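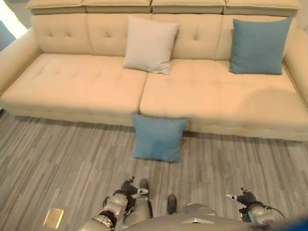
4. Cleaning and care of the upholstery

Read this section fully before the first cleaning. It is valid for all fabric seats of the Clarley series and for the loose pillows which are delivered with them. For leather seats, please use the separate sheet.

4.1 Before you start

Find the care label. On Clarley seats it is sewn under the front rail, on the left side when you stand in front. The letter on the label decides which steps you may follow:

W – water-based cleaner is allowed.
S – only dry solvent cleaner. Do steps 1 to 3 of section 4.2 and then stop.
X – only vacuum. Do not use any liquid.

If the label is missing, treat the fabric as X and write to the service desk with the order number.

You will need:
Vacuum cleaner with soft brush nozzle
Cloroseck fabric concentrate
Bucket and measuring cup
White cotton cloths, washed at least once before
Soft hand brush

CAUTION: Do not mix Cloroseck with bleach or with any other cleaner. Keep the bottle closed and away from children.

4.2 Regular cleaning

1. Set the vacuum to low power. High power can pull the threads near the seams.
2. Vacuum the back from top to bottom, then the arms, then the seats. Go slowly in the folds between seat and back, where crumbs collect.
3. Around tufted buttons, use the brush nozzle in small circles. Never pull a button to reach under it.
4. Test the cleaner in a hidden place, for example low on the rear side. Wait until the place is fully dry and look at it in daylight. If the color changed, do not continue.
5. Put 700 ml of lukewarm water in the bucket and add 2 capfuls of Cloroseck. Stir until there is foam.
6. Take only the foam with the cloth and wipe in one direction. The fabric should feel damp after this, never soaked.
7. Clean always a whole panel, from seam to seam. If you stop in the middle, a water ring may stay.
8. Wipe again with a cloth and clear water.
9. Leave to dry for 36 hours with a window open. Do not sit on the seat in this time, and do not use a hair dryer or a heater.

Note: Light colors show water rings more easily than dark ones. With cream and beige fabric, we recommend to change the cloth after every panel.

4.3 Loose pillows

1. Open the zipper and take out the inner pillow. Pillows without zipper are cleaned by hand as in section 4.2.
2. Close the zipper again and turn the cover so that the zipper is inside.
3. Wash at 30 degrees on the gentle program, without softener.
4. Pull the wet cover into shape by the corners and lay it flat.

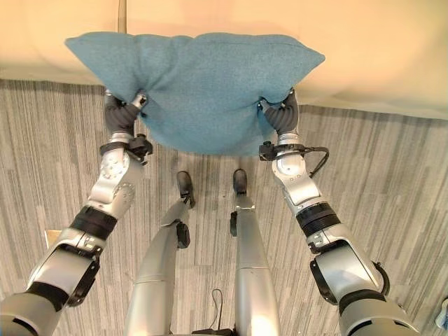
5. When the cover is dry, put the inner pillow back. Push its corners into the corners of the cover first, and then close the zipper.
6. Shake the pillow and press it from all sides until the filling is even.

CAUTION: Do not put covers in the tumble dryer. The Hullex backing on the inner side of the fabric becomes stiff from heat – this damage can not be repaired.

4.4 Stains

Work from the outer edge of the stain to the middle. Do not rub.

Coffee, tea, juice: press with a dry cloth, then use foam as in 4.2 (label W only).
Grease: cover with corn starch, leave for 50 minutes, vacuum.
Candle wax: let it become hard, break it and lift the pieces with a plastic spoon.
Ink: do not try any home method. Contact the service desk.

4.5 Care calendar

Every week: vacuum seats and arms.
Every month: vacuum the back, shake the pillows.
Every March: full cleaning as in 4.2, and check the screws of the feet.

Service desk: Mudgway Furniture, attention Mereana Tautahi. Please add the number from the care label.

Section revised Dec 4, 2021. Older printed copies give a shorter drying time, please use the one in step 9.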